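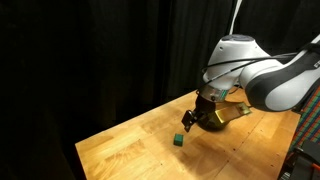
Filed under: Course Materials / Theater Production

Drapery in a performance space serves two purposes: it controls what an audience can see, and it controls how light and sound behave once they reach the edges of the stage. Students in Unit 2 are expected to understand both before they begin drawing a masking plan. A black curtain hung in soft vertical folds, like the one behind the light wooden table, gives the eye very little to rest on, and anything pale placed before it stands out sharply. Designers depend on this contrast when a small area of the stage must hold attention for a long time.

Fullness is the term for the extra width of fabric gathered into a curtain. A drape with no fullness hangs flat and shows every crease from storage. A drape with 100 percent fullness uses twice the width of the opening it covers. For an opening 10 feet wide, the finished curtain would therefore measure 20 feet before gathering. Seam allowances are calculated separately and should be written beside the main figure on the cutting sheet.

Legs are the narrow drapes hung at the sides of the stage. Borders are the short drapes hung overhead. The two are planned together – a change in border height will often expose the top of a leg to the front row. Sightlines must be drawn from the extreme seats on each side as well as from the center.

The reading for this unit is Osamu Tsuchiya's essay on the Skumcombe playhouse, pages 17 through 31. Particular attention should be given to his account of the side galleries, where the original masking failed to hide the wings.

Masking plans are due in Room 617 before the end of September. Each plan must include a ground plan, a section, and a fabric schedule. Work drawn without a stated scale will be returned unmarked.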